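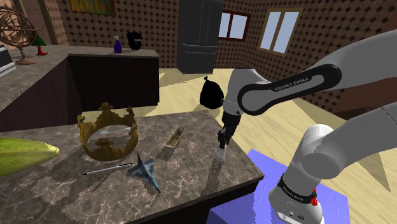 Maren Oduya-Platt
Fiction contributor

The woman from Koltmont said the arm would learn what I meant. She said it on the first morning, while I was still trying to get the headset strap over my ponytail, and I asked her to say it again so I could be sure I had heard it right.

"It picks up on intention," she said. "You show it the task, and it learns what you meant by it."

I had spent six years teaching people to drive forklifts at a cold store outside Brandão, and in my experience you could stand next to a grown man for a week, in the same air, pointing, and he would come away with something other than what you meant. I didn't say so. The job paid better than the cold store and there was a chair.

The work went like this. A sentence came up on the left of the screen. Pick up the pen. Move the jet next to the crown. I held a controller in my right hand, and when I squeezed the side button the arm in the kitchen followed my wrist. The trigger closed the fingers. When I had done what the sentence said, I pressed a pedal with my foot and the kitchen went back to where it started, or nearly. Things would come back a little turned. Then there was another sentence.

None of it had any weight. That was what I had trouble with the first week. I would bring the fingers down on the pen and close them and there would be no answer in my hand at all, only the picture of two fingers and a pen. With a forklift you feel the load come up through the seat. I told the woman from Koltmont that I couldn't tell if I was holding anything until I had lifted it, and she wrote that down and said it was great feedback.

So I got into a habit. I would close the fingers, raise the arm a hair, and stop. I'd look. If the pen had come up too, I went on. If it hadn't, I went back down and tried again. The stop was maybe half a second. After a while I didn't know I was doing it.

There were 11 of us on the evening shift, in a long room above a tile showroom. We were told not to talk about technique, so that everyone's demonstrations would be natural. We talked about it anyway, by the sink. One man swore by coming in from the side. A girl who was in school for dental hygiene did everything from straight above, very fast, and had the best numbers on the board. I asked her if she ever thought about where it all went.

"Humidico," she said. "They're the client. They make things for kitchens."

"What things?"

"I don't know. Damp things?"

The quota was 3000 good demonstrations by the end of March. A good one was a one where the software, Leltedel, put a green bar under the sentence. Leltedel was generous in some ways and stingy in others. It gave me green for knocking the pen a few inches and then setting it where it belonged. It gave me red once for a perfectly clean grab, and when I asked why, they told me the model had flagged it as unlikely.

"But I did it," I said.

"It's just a confidence thing," said the woman from Koltmont.

I went home and told my sister I was teaching a robot, and she asked me what it knew so far. I said I'd never met it. I had only ever met my own hand.

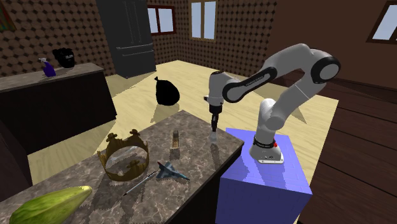
What I wanted, by the middle of the month, was to see it work without me. I had asked twice. You would think that was a fair thing for a teacher to want, but they had reasons, and the reasons changed. First it wasn't trained yet. Then it was trained but the room upstairs was booked. I had the same kitchen up that night, late, and I was stalling. The brown block stood on end almost right in front of the fingers, with the jet just this side of it and the pen running off toward the left, and I had it in my head that if I went for the pen the way the girl did, quick and careless, I would find out whether I had been slow all this time for nothing. So I let go of the side button, shook my hand out, and went.

I got it first try. I lifted it straight up, no stop. Green bar. I did it again, and again it was green, and on the fourth I lifted nothing at all, carried nothing across the counter with great confidence, opened the fingers over the spot, and set nothing down.

Green bar.

I sat there a while. Then I raised my hand like a kid, and when nobody came I walked down the hall to find somebody.

The woman from Koltmont was eating noodles at her desk. I told her Leltedel had passed an empty hand. She asked if I was sure I hadn't had the pen. I said I was sure, it was back on the counter where it had been the whole time. She pulled up the record, number 3821 in the evening set, and we watched it together on her big monitor. The arm went down, the arm came up, the arm traveled over and bowed and opened.

"Huh," she said. "Well, the motion is really nice."

"There's no pen in it."

"No, I see that." She ate some noodles. "It might still be useful. For the motion."

I asked her how many others there were like that. She said they had a filter for it downstream. I asked who ran the filter, and she said it was part of Leltedel.

I'd like to say I made a speech. What I did was ask, for the third time, to see the thing run by itself, and I think because I had her with her mouth full and a bad record on the screen, she said fine. She wiped her hands and opened a different window. Same counter, same arm. No operator, she said, this was last week's checkpoint, don't expect too much. She typed: pick up the pen.

For a second it did nothing. Then it swung out over the marble in a way I can only call eager. It came down from straight above, fast, and I thought, that's the girl. A little short of the pen it slid over sideways, and that was the man who came in from the side, you could have picked him out of a crowd. It closed. It rose a hair.

And it stopped.

Half a second, hanging there. I felt it in my own wrist. I leaned in to look, the way I always did, to see if the pen had come up too.

The pen had not come up. It was lying right where it had been. The fingers were shut on air with the point of it a good thumb's width away. I waited for it to go back down. That was what the stop was for. You stop, you look, you go back down and try again.

It went on. It carried nothing across the counter, bowed, and opened.

"That little pause is interesting," said the woman from Koltmont. "We've been seeing that a lot. The engineers love it. They think it's checking."

"It's not checking," I said.

"It looks like it's checking."

"I know what it looks like. That's me. I'm the one checking. It does the stop and it doesn't look."

She turned her chair partway around. She was not a stupid person, and I could see her take it in and start to move it toward somewhere it would be less trouble.

"Sure," she said, "but over enough data, the looking should come in too. It has the camera. It saw what you saw."

"When did I ever miss and you kept it?"

"What do you mean?"

"The ones where I missed and went back down. Were those green?"

She didn't know. She looked it up, which I give her credit for, and it took a few minutes because the column was hidden. The long ones had been cut. Anything with a second attempt went over 13 seconds, and anything over 13 seconds was trimmed out before training to keep the set clean. So it had seen me stop thousands of times, and every time it had seen me stop, I'd had the pen.

"I can flag that," she said.

"Will you?"

"I'll put it in the notes for Humidico." She was already typing. I read it over her shoulder. It said: operator suggests keeping some retries. It said: model shows emerging verification behavior. The two lines sat one on top of the other and neither seemed to bother the other one.

I asked her to take the second one out. She said it came from the engineers and it wasn't hers to take out.

I went back down the hall. The girl had her headset on and was going like a sewing machine, green, green, green. The man had gone home. I still had twenty minutes on the clock and a sentence waiting on the left of the screen, pick up the pen, and I squeezed the side button and brought the arm down and shut the fingers well short of it, on purpose. I raised them a hair. I stopped and looked for as long as I wanted. Then I went back down and got it.

Red bar. Too long.

I pressed the pedal and did it the same way again.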